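Part-Time Chopstick Sorter and Table Setter
Binby Noodle Counter, Pretumura Street

Binby is a small lunch place with a large chopstick problem. We buy them secondhand, we inherit them from closing restaurants, and regulars leave us theirs as if we were a shelter. At the last inventory we had 729 of them, an odd number, which tells you most of what you need to know about our system.

We are hiring one person to put things right, 18 hours a week, starting in December. You will match chopsticks into pairs, retire the ones that have given up, fill the holders and set the counters before lunch. You will also wipe a great deal of red terrazzo, a surface chosen by someone who did not have to find chili oil on it.

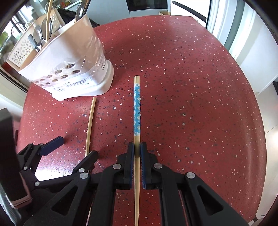 Flowered and plain: two chopsticks, not a pair. You will meet many like them.

What we're looking for

Patience. A decent eye for length and taper. The nerve to throw out a bent chopstick while a coworker tells you it still has character. You should be on your feet without complaint for a shift, or at least complain in an entertaining way. Restaurant experience is nice but we have hired people with plenty of it before, and see the inventory figure above.

What we offer

Hourly pay at the same rate as our servers, a full share of tips, and lunch every shift. The lunch is noodles. If you are tired of noodles by spring, there is also rice.

How to apply

Drop a short note at the counter or mail it to Binby, 614 Pretumura Street, by 11th November. Tell us when you can work and how you would store several hundred chopsticks in a cupboard built for teacups. No résumé needed. Shortlisted applicants will be asked in for a paid trial hour, with a bin of unsorted chopsticks and a cup of tea.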